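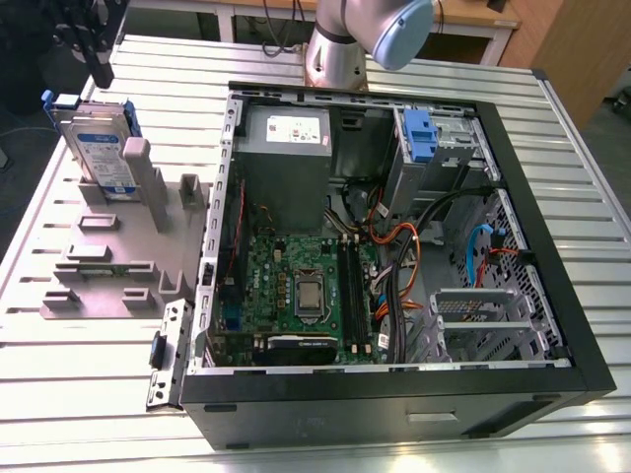 Mayu Amano asks whether the first backup can be stopped halfway and picked up the next morning. It can, and the steps are under "Pausing a backup" below. Read the section on choosing folders first, as most long first backups come from picking too much.

Section 4. Setting up scheduled backups in Brokbridge

Last revised August 2023

Before you start

You need an account with administrator rights on the computer being backed up, the address of your backup server, and the passphrase card that was filled in when the server was set up. If the Bruvton office set up your server, the card is in the envelope with the license papers.

Check that the server has at least 200 GB free. Brokbridge will install with less, but it will not keep older versions of your files.

Choosing folders

1. Open Brokbridge and click Sources.
2. Click Add, then browse to the folder you want. Subfolders are included unless you clear the box next to them.
3. Repeat for each folder. Desktop and Documents are separate entries, and adding one does not add the other.
4. Click Exclusions and check the list. Temporary files and the recycle bin are excluded already. Add your downloads folder if you do not need it.
5. Click Save. The Sources page shows the total size.

Note: Mail is only included if your mail program keeps its files on the computer. If you read mail in a browser, there is nothing to add.

Note: Files that live on a shared drive should be backed up from the server that holds them. Adding the shared drive on every computer stores the same files over and over and slows the network for everyone.

Connecting to the server

1. Click Destination, then Network server.
2. Type the server address. Leave the port at 2172 unless your administrator gave you another one.
3. Enter your user name and password and click Test.
4. When the test passes, type the passphrase from the card. Capital letters and spaces matter.
5. Click Connect.
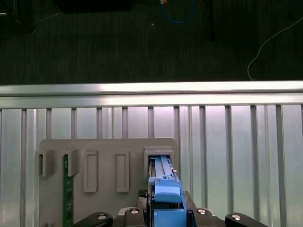 If the test fails, check the address for typing mistakes, then check that your firewall allows outgoing connections on the port shown. Laptops on the guest network cannot reach the server at all. Switch to the office network and click Test again.

Caution: The passphrase cannot be recovered. If it is lost, the backup cannot be opened by you or by us. Keep the card somewhere other than the desk the computer is on.

Setting the schedule

1. Click Schedule.
2. Choose Daily or Every 4 hours. Daily is enough for most desks. Accounts and order entry should use the shorter setting.
3. For Daily, pick a start time when the computer will be switched on. A computer that is asleep will start its backup when it wakes.
4. Under Keep versions, choose how long old copies are held.
5. Click Save, then Run now to make the first backup.

The first backup copies everything and may run into the next day. Later ones copy only what has changed.

Pausing a backup

Click Pause on the Status page. You may shut down the computer once the status reads Paused. Click Resume the next time you log in. Do not pull the network cable to stop a backup, as the file being copied at that moment will have to be sent again from the beginning. 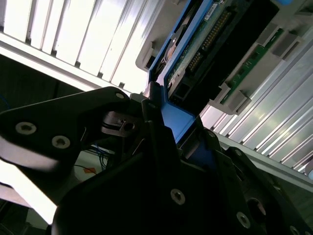
A backup that has been paused for several days will check all its files again before it continues. During the check the progress bar does not move. Leave it running.

Testing a restore

Do this once after the first backup, and again whenever the server is changed.

1. Click Restore and pick a date.
2. Select 2 files you know well, such as a letter and a spreadsheet.
3. Choose Restore to a different folder. Do not restore over the originals.
4. Open both copies and compare them with the originals.
5. Delete the copies and write the date of the test on the log sheet.

If a restored file will not open, keep the copy and send the log from Help > Save log to Bahman Fallahi at the Bruvton office. Include the name of the computer and the date you picked in step 1.

Section 5 covers moving a backup to a new computer.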